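Keeping cereal and other boxed food in order

Boxes are the most awkward thing in most pantries. They are tall, they are light enough to tip, and they take up far more room than the food in them. These tips come from a small kitchen in Iddale with one narrow cupboard and a length of bench, but most will work anywhere.

Start by taking everything out. Check the best before dates and put anything past its date in a separate pile to look over. Shake each box before you put it back. Two nearly empty packets of the same cereal can go together if the dates are close, and the older one should go on top so it gets eaten first. Flatten the spare box and put it in the recycling straight away.

Wipe the shelf with warm water and a drop of dishwashing liquid, then dry it properly. Cardboard soaks up any damp left behind and the bottom flaps go soft. If you find small moths or webbing in the corners, vacuum the joins and the shelf pin holes as well, and put any open flour or oats in the freezer for a few days.

A low riser shelf on the bench is worth having if your cupboard is too short for cereal. Ours is a plain board on a metal frame. Stand the boxes upright in a single row with the fronts facing out. Don't stack a second row behind the first, or the ones at the back will sit there until they go stale. Leave a bit of space between boxes so you can lift one out without dragging its neighbour along.

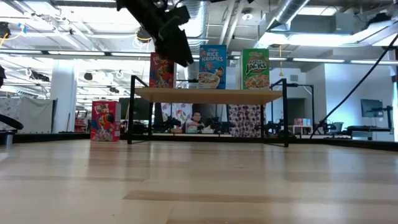
Spare boxes are best kept apart from the ones in use. If you have bought two of the same kind, open one and leave the other sealed until the first is finished. Write the date you opened it on the top flap in marker. In our house an opened box lasts three weeks at most before the flavour goes, less in humid weather.

Fold the inner bag down tightly and close it with a clip or a clothes peg. Squeeze the air out first. The cardboard tab on its own won't keep anything fresh.

Clear containers are fine if you like them, but measure before you buy. The Bundov tall ones are 20 cm across the front and two of them filled our cupboard. The Tratard square ones fit better, though the lids need a firm push on all four corners. Cut the cooking instructions or the allergy panel off the box and tape it to the back of the container.

Check how much weight a riser will take before you put tins on it. Cereal weighs next to nothing, but a row of tomatoes will bow a thin board. Put tins and jars on the bench underneath, or in a low drawer. Stick-on felt pads under metal legs will save a timber benchtop from scratches — trim them to the size of the foot so they don't collect crumbs.

Keep boxed food away from the stove, the kettle and direct sun. At least 60 cm from the cooktop is a good working distance.

Go over the shelf once a month. It takes five minutes if you do it before the shopping, and you will know what to leave off the list.

Last updated 28th May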